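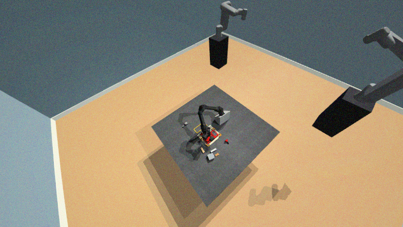 Broria Opens Its Tidying Trials to Outside Teams and Publishes First Simulation Results

KADISBY, February. Broria, a developer of control software for robot arms, today published the first results from Rekamska, its simulated test for household and shop-floor chores, and said outside teams may now submit their own software.

Rekamska gives a robot arm a platform with small objects scattered on it and a bin to put them in. The company ran 400 trials of the tidying task in simulation, changing the position of the objects each time. A trial ends when everything is in the bin or when 11 minutes have passed.

The software cleared the platform in 408 seconds on its best full run. Most trials did not end with a clear platform. Small pieces lying close together were the most common cause of failure, followed by round items that rolled when touched.

"People ask us whether a robot can clean up a kitchen counter or a packing bench yet," said Florencia Iturra, head of testing at Broria. "With a person standing by to help, parts of it, yes. Left alone for a shift, no. We would like customers to see the numbers before they see a sales video."

Broria said the results should not be read as a forecast of how a machine would do in a home. Simulated objects do not get sticky, tear or leak, and the test does not include pets, children or poor lighting. The company plans to repeat the tidying task on physical arms at its Kadisby workshop and will publish those results in the same format.

Two further chores will be added to Rekamska later this year: sorting returned goods by size and loading a dish rack. Folding laundry was considered and set aside for now.

"Picking up one block is old news," said Ruairi Mowat, who leads the Rekamska project. "Picking up the fifth one after you have knocked the fourth one sideways is where the work is. A shop owner would give a new hire a morning to learn this job. We have been on it for 2 years."

Teams that want to take part can request the test files and scoring rules from Broria. There is no entry fee. Submitted software will be run on the same set of trials, and all scores will be listed, including incomplete runs.

About Broria
Broria develops and tests control software for robot arms used in light handling work. The company is based in Kadisby.

Media contact: Broria press office, Pringle Building, Kadisby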